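Automation at Work, Unit 4
Handout: Two-arm handling of garments at the Flinley site 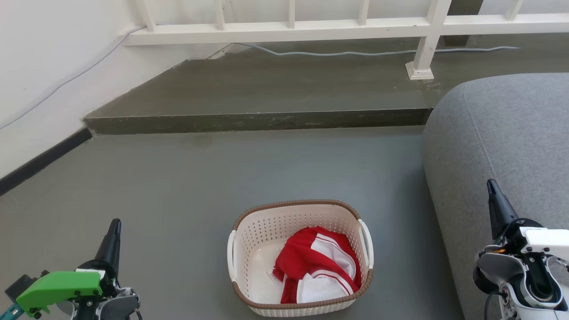

Soft goods are a late arrival in workplace automation. A carton has a fixed shape and can be picked from a known position. A jacket does not. Each time it is dropped in a basket it takes a new form, and the control software has to find a usable edge before either arm can close on it. For this reason garment sorting at laundries and rental depots was left to hand labour long after palletizing was not.

This unit follows one employer, Kokard, which cleans and returns sports and school clothing. Its Flinley site brought in a two-arm cell in February. The cell runs on a control package called Erkari. Read the site notes before the tutorial.

1. Division of the task

Before the change, one job covered the whole path of a basket: collect, empty, check, sort, fold, stack. After the change the path is split.

Cell: lift one garment from the basket, spread it, pass it to the fold surface.
Attendant: load baskets, clear failed picks, check for damage, approve the stack.

The split follows what the grippers can do. Thick collars and cuffs are easy to hold. Thin linings slip or come up two layers at a time. Zippers are handled by the attendant.

2. Recorded output

Over the trial period the cell was offered 3598 garments. Of these, 641 were passed to an attendant after a failed pick. A garment is counted as failed after 3 attempts. The log does not separate a poor grip from a poor choice of edge, so the figure should not be used to compare gripper types.

A further 1029 garments were kept out of the trial and processed by hand. They were mostly small items and are not a matched control group.

3. Effects on the job

Pace. Under manual work the employee set the order of the baskets. The cell now sets it. Attendants reported that waiting for a fault call was more tiring than steady folding.

Skill. Folding speed no longer counts toward the pay grade. Fault clearing does, but only after a short course. Employees who had not taken the course by the end of the trial stayed on the old grade.

Posture. Bending to the basket was reduced. Reaching across the fold surface increased. The site has not measured either.

Monitoring. Erkari stores a time stamp for every fault call and every reset. The records were intended for maintenance. Supervisors later asked to use them in staff reviews, and the request was still open when the site notes were written.

4. Terms

Pick: one attempt to grasp and lift.
Hand-off: transfer of an item from the cell to a person.
Residual task: work left to people once the automated part has been defined.
Koo sheet: the one-page form used in this course to list tasks before and after a change.

5. Before the tutorial

Complete a Koo sheet for the attendant's job. List every residual task, including those missing from the site's own job description. Mark which tasks are timed by the system and which are timed by the employee. Bring a paper copy.

Revised 7/8/25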